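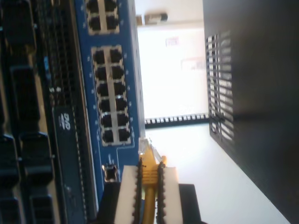 Progress report to the Frandsen fund, January

Prepared by Inger Thorlacius, 23/01/2019

The work on the network cabinet in the Bukoline building continues by the plan. We have received the patch cables from Plinon, and 3 of the 5 rooms have now their wall sockets. For the cables to the switch we chose yellow color, so that the staff can tell them from the telephone lines.
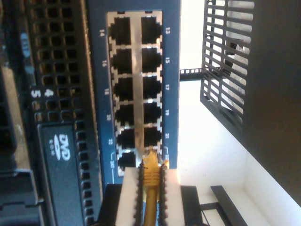
Pustance Reports, Issue 5, page 3

The switch has a blue front with the port numbers printed in white along both sides of the ports, even numbers on one side and odd on the other. Port 23 is reserved for the reading room. I ask that this number is also written in the cabinet list.

Of the grant we have spent 1000 euros, from the total of 2300. The rest is meant for the last two rooms and for labels. I will send the receipts together with the next report.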